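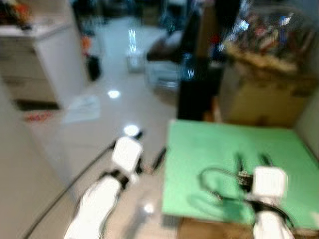 Care of Work Mats and Table Surfaces
Joswood Workshop and Household Guidance

A mat protects a wooden table from scratches, spills and small dents. It also gives the user a plain background on which screws, pins and other small parts are easy to find. The following practices are recommended for tables in daily use.

Placement
Lay the mat on a clean, dry table. Grit trapped underneath will mark the wood, so wipe both surfaces first. Line up one long side of the mat with the edge of the table and smooth it toward the far side by hand. Cables should be led over the back of the table where possible.

Cleaning
Wipe the mat at the end of each day with a damp cloth and a little dish soap. Do not use scouring powder. Glue should be left to harden and then lifted with a plastic scraper. Every 2 weeks, take the mat up, wipe the underside and let the table air before putting it back.

Seams and folds
Dust collects wherever two sheets meet or a mat has been folded. Brush along the line with a soft, dry brush before wiping. A mat that will not lie flat may be left under evenly spread books overnight. 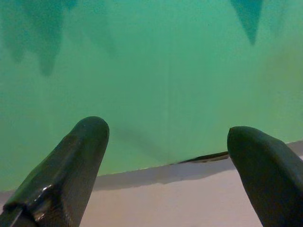 Green surface with a faint vertical seam down the middle.

Storage nearby
Open baskets and boxes placed beside a table fill quickly. Members of the Trirkora household program are asked to empty such containers once a month, return tools to their places and discard broken items. Cardboard boxes should be kept off tiled floors that are mopped often.

Replacement
Replace a mat when cuts reach the underside or the corners no longer lie down. Mats ordered through Brama are listed under item 696 and should be stored flat until needed. Worn mats may be handed in at the Fedoruk counter after 9 in the morning.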